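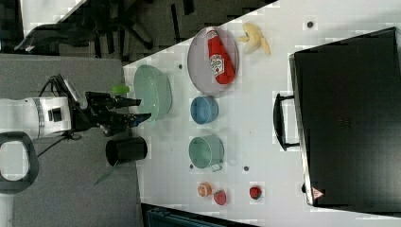

Toy fruit, a mug and a plate with a ketchup bottle on it, among the play kitchen things at the Esten Toy Library.

**Toy library adds play kitchen sets to its loan list**

RISTBRIDGE, April 24, 2026 – Families with a card at the Esten Toy Library can now borrow play kitchen sets for up to two weeks at a time. The sets went on the loan list this morning.

Each one comes in a drawstring bag with bowls, a plate, a mug and a mix of play food. The contents vary from bag to bag. A printed card inside lists every piece, and parents are asked to check it before bringing the bag back.

The library on Flendard Street lent out 2,872 items last year, up from roughly 560 in its first year. Stijn Vandenberghe, who runs the loan desk, said pretend food was the thing parents asked for most often and the thing the library had the least of.

"We had one box of it and it was always out," Vandenberghe said. "People would put their name down and then wait a month or more."
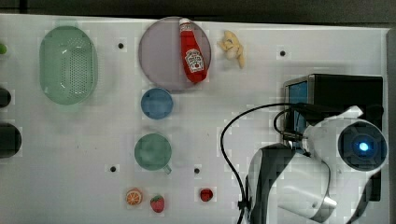
Loans are free with a family card. A missing strawberry or orange slice will not lead to a charge, Vandenberghe said, but families who lose a larger piece such as a bowl or mug may be asked to replace it with something of a similar size. Sets should be washed in warm, soapy water and dried before they are returned. The dishwasher is not a good idea – a plate from the old box warped that way last winter.

The money for the sets came from a $3,000 gift from Stöckli, a bakery on the same street. Part of the gift is being held back for replacement pieces and for a second group of sets, planned for September. Those are expected to include pots and baking trays.

The small pieces are not suitable for children under three, and the bags are marked to say so. A few sets with larger pieces only are kept behind the desk for younger children.

The toy library is open Tuesday through Saturday from 10 a.m. to 4 p.m. Sets can be reserved at the desk or by phone, with a limit of one per family.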